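Chapter 6
Friction, Tangling and the Handling of Loose Parts

6.1 Introduction

Chapter 5 treated the storage of goods that stack. Boxes, trays and folded cloth rest on one another along flat faces, and the space they take up can be worked out from their outer dimensions. Many common goods do not behave this way. Springs, hooks, chain links, wire baskets and open frames have gaps that other parts can enter. When such parts are stored together, the volume of the pile and the effort needed to remove one part both depend on how far the parts have passed through one another.

This chapter defines the terms used for such piles, gives a method for measuring them, and applies the method to stockroom planning. Readers should review Section 5.4 (bulk density) before going on.

6.2 Terms

A part is open if a second part of the same kind can pass through or hook into it without bending. A part is closed if it cannot. Two parts are crossed when one lies over the other and can be lifted away in a straight line. They are linked when a turn or a sideways move is needed first. The pull-out force is the largest force recorded while one part is removed from the pile by a steady upward pull.
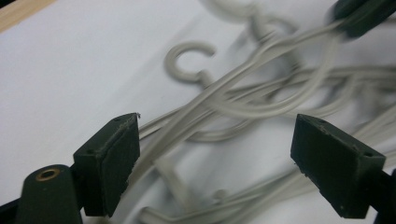 Pull-out force in a pile of open parts rises with three quantities: the number of contacts, the friction at each contact, and the share of contacts that are linked. The third usually has the greatest effect. Thin rods that only cross add little, as their surfaces slide. In a pile of plastic hangers, the rods make most of the crossings, but a hook with an open C shape can catch a neighboring rod and turn a crossing into a link. The mouth of the hook should therefore be measured along with rod thickness when a part is classified.

Muñoz tested 372 pulls on mixed piles in the Kendden stockroom. Parts laid in one direction needed a mean force of 14 newtons. The same parts dropped at random needed 101 newtons. Each pile was rebuilt after about 10 pulls. The full procedure is given in Section 6.5.

6.3 Crossing Count

The crossing count, C, is found by viewing the pile from directly overhead and counting each point where two parts overlap. A part that overlaps itself is not counted.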